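August 20, 2019

I have been putting off the wall for so long that it has turned into a sort of roommate. We moved the desk away from it in April, fully intending to paint that same weekend (ha), and I have looked at it every single morning since with my coffee in my hand and thought, yes, you, soon. Well, soon is this week! I took two days off, told everybody I was busy, and I am going to get this room into shape if it takes me until midnight both nights.

So today was meant to be the big clearing-out day and I did clear out quite a lot. First the shelf, which went to the hallway in one piece with everything still on it because I was too lazy to unload it, and then of course the hallway was blocked and I had to climb over a box of old Ivari catalogs to get to the bathroom. I don't even know why I keep those catalogs. I ordered one lamp from Ivari, one, and they have been mailing me ever since, and I keep putting them in the box like they're going to be worth something. Then the curtains came down, and they were so dusty that I sneezed my way through the whole next hour, and then I rolled up the rug and stood it in the shower because there was truly nowhere else for it to go. I'll have to remember that before I get up in the dark.

After that I ran out of steam, if I'm going to tell the truth in my own diary. I sat down with a sandwich and read the instructions on the paint can twice. The paint is the one from Flendville, the little hardware place past the bridge, and it's called Quiet Oat, and I've already changed my mind about it once and changed it back. In the store it looked warm. At home on the lid it looks like porridge. But I've paid for it now, and I like porridge. 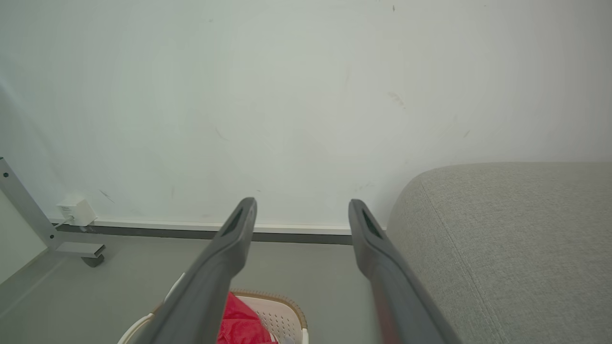

Room notes, first day

The wall is not as bad as I had made it in my head. It's mostly smooth, that pale gray-white that goes with nothing and everything, and all I can find are scuffs – a smudge running on a slant over on the right, a little gray scratch low down on the left, and a tiny dark speck up high that I tried to convince myself was a spider so that it might leave on its own. I had bought a whole tub of filler, the Zirkero one, enough to plaster a church. I could do this wall with a teaspoon of it. The rest can sit under the sink with the other things I was sure I'd need.

The baseboard is a different question. It's thin and white with that dark gray strip running along under it, and I can't decide if I should tape it off or just be very, very careful. I am never very, very careful. When I painted the kitchen I was going to be careful too, and there is still a splash on the side of the fridge that I tell visitors is part of the design. So, tape. I have two rolls and I'm going to use both if I have to. The piece behind the couch is going to be the worst of it because the couch weighs as much as a small car, and I got it to budge maybe the width of my hand before my back started sending me letters.

Then there's the little white box on the wall by the desk leg, with its thin white cable going down to the baseboard. I have to paint around that and I hate painting around things. I'd love to just take it off, but I don't like messing with anything that has a cable coming out of it, so I'll go around it with the small brush and my tongue sticking out like a kid coloring. At least the desk has casters! Best thing about that desk. I got it secondhand from the Ciobanu shop when they were closing, and I complained for weeks about the light gray metal legs because I'd wanted something cozier, but you can't argue with a desk you can roll out of the way with one hip.

And the laundry. Oh, the laundry basket. I keep meaning to carry it off to the bedroom where it lives, and every time I walk past it I think, on the next trip. The red thing has been in it for ages now. It's so bright that it makes the whole rest of the room look tired, all that gray floor and gray wall and then this one crumpled blaze of crimson! I stood there for a good while this evening thinking maybe I've picked the wrong paint altogether and what this room wants is something loud. A red wall. Can you imagine? I'd last a week and then I'd be back at Flendville begging for porridge. But a red cushion on the couch, maybe, or two. I do like the tan rim on the basket next to it, that woven look, and it might be nice to have a bit more of that in here, a lampshade or a mat or something.

I should wash the red thing by itself, by the way. I learned that lesson with the pink towels and I'm not learning it a second time.

For tomorrow, before I forget: wipe the wall down with warm water and a drop of dish soap, let it dry properly (PROPERLY, not fifteen minutes and a hopeful feeling), fill the scratch, tape the baseboard, get the old sheets out of the hall closet and put them over the couch and as much of the floor as they'll cover. Eat breakfast before starting. Find the good brush, which I think is in the box under the catalogs, naturally. And put the laundry on first thing so it can run while I work.

My arms ache from the rug and I can smell the dust from those curtains even in here. I've got the window open and someone down the street is grilling onions, and now I'm hungry again. Going to see if there's any of that soup left and then bed.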